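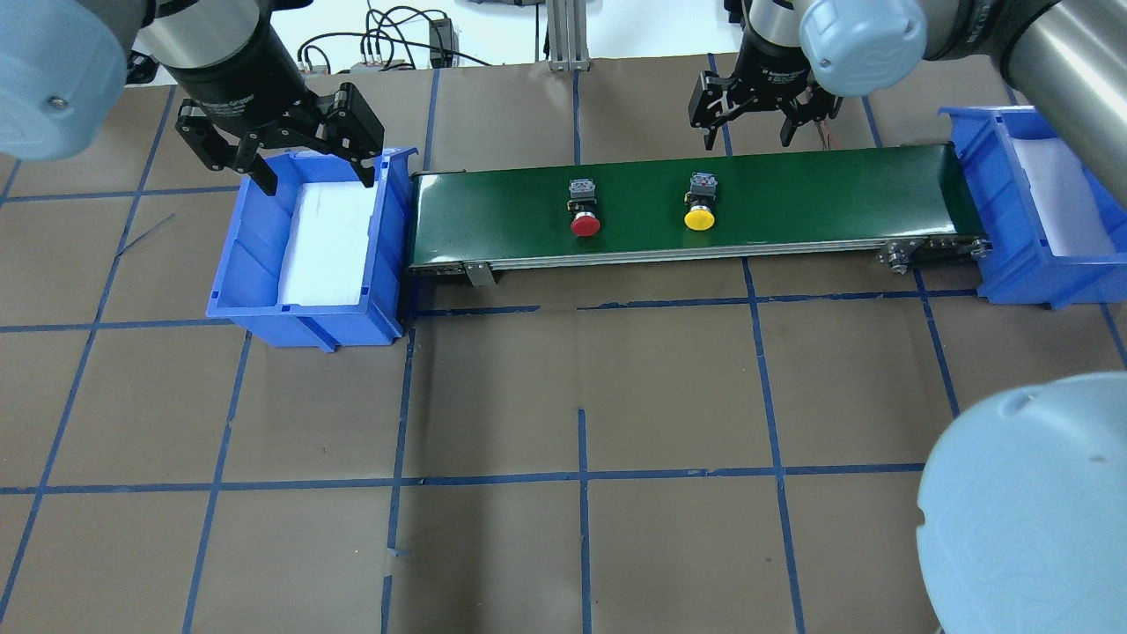 # How to watch a robot demo without being sold one

25 January 2018

I went to the open day at Tunevmont's shop in Nostau with a notebook and low expectations. The notebook got used. What follows is the routine I now follow at these events, written up for the people at work who have been asked to go to the next one and come home with an opinion.

The cell on show was a two-arm setup at a short green conveyor, with a blue bin at each end and two push-button switches to handle, one with a red cap and one with a yellow cap. The pitch was "flexible parts handling." Hold that phrase up against two switches and you have the general mood of my visit.

## Before you go

Write down the one job in your own building that you would give to the machine. Put in the size of the part, how it arrives, where it has to end up, and what happens when somebody gets it wrong. Ours is sorting returned switch assemblies, so for once the demo was close to home. If you arrive without a job in mind, you will find yourself nodding at somebody else's.

Ask for the cycle count ahead of time. Mine came by email in December: 516 transfers on this cell. Fine, but over how long, and with how many stops? The email didn't say. I wrote back and got a brochure.

## Step 1: Stand where the operator stands

The visitor spot is usually picked to make the motion look good. Walk around until you can see the back of the table. On this one there was a tangle of black cables along the rear edge, and you learn more from that than from the banner. Ask which cable is power, which is the gripper, and which would stop the job if it came loose. Theophilus Sowah, who was running the cell, answered all three without looking anything up. Points to him.

## Step 2: Look at how the parts are presented

This is where most demos cheat a little, and I don't mean that as an insult. Everybody sets the table before company comes. You just need to know what was set.

- Are the parts standing the same way up every time? Both switches were put down with the base facing up toward the rear of the belt whenever I saw them loaded.
- How far apart are they? A gripper with two fingers needs room on both sides of the part. Bring two parts close together and ask to see it again.
- What is under them? A flat belt is kind. So is foam. A bare plastic bin floor with a heap of parts on it is another matter.
- What marks are on the table? Brown paper with blue tape in squares makes it easy to put things back exactly where they were. Ask whether that matters to the robot or only to the person resetting it.

I asked that last one. The answer was "mostly the person." I underlined "mostly."

## Step 3: Pay attention to the bins

People watch the arms, and I get it, the arms move. But a pick from a bin and a place into a bin are where you lose your afternoon.
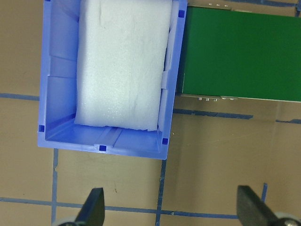 Padding changes the job. A switch dropped a little high onto foam will probably forgive you, and it may also tip over, so the next arm that wants it finds a part lying on its side. Ask what happens then. Ask them to lay one on its side while you stand there. When I did, there was a short conference between Sowah and a colleague, and then they tried it. The arm went in, closed, came up with nothing, and went through the rest of the motion anyway. They were decent about it. The sales sheet had listed "missed pick recovery" as a feature, and it turned into a feature planned for later.

Then slide the bin. Don't do it yourself (you'll set off an alarm, or a salesman). Ask for it to be moved by the width of a finger and for the cycle to be run again with no changes. If the answer is that the bin is fixed in production, write down who will be paying for the fixture.

## Step 4: Time it yourself

Use your phone. Start when the arm leaves its rest position and stop when it gets back there, and include every pause. Watch three full cycles in a row before you write a number down. Mine averaged 56 seconds for both switches, bin to belt to bin. The spoken figure had been a good deal better than that — it left out the return trip.

Is 56 seconds bad? For our returns bench, no. For a line, yes. That's why you wrote down the job first.

## Step 5: Find out who is doing the thinking

There are a few ways to make an arm do this: a program with fixed positions, a camera and some software, or a person driving it from somewhere. All of them can look the same from six feet away. So ask, "If I take my hands off everything and you take your hands off everything, does it still run?"

Khosravi, the software on this cell, was described to me as "learned." I asked what it had learned from and got a reasonable answer about recorded runs. I asked what it did with a button in a color it hadn't been shown. Nobody had one to try. Next time I'm bringing my own, a black one and a green one, in my coat pocket.

## Step 6: Compare against the boring option

Lader quoted us last year on a fixed chute and a single pusher for the same job. It can't be called flexible by anyone, and it costs less than one of these arms. Before you write your report, put the dull quote next to the exciting one and see if you can name the thing the extra money buys. For us it might be changeovers. I'm not sure yet. I've asked Tunevmont for a run with our own parts in a heap, with the missed picks counted and written down, and they've said yes without giving me a date.

## What to put in your notes

- Parts used, and whether you brought any of them
- Your own cycle time
- Each time a person reached in, and what for
- Questions that got "later" as an answer
- The name of whoever ran the cell, so you can call that person and skip the sales desk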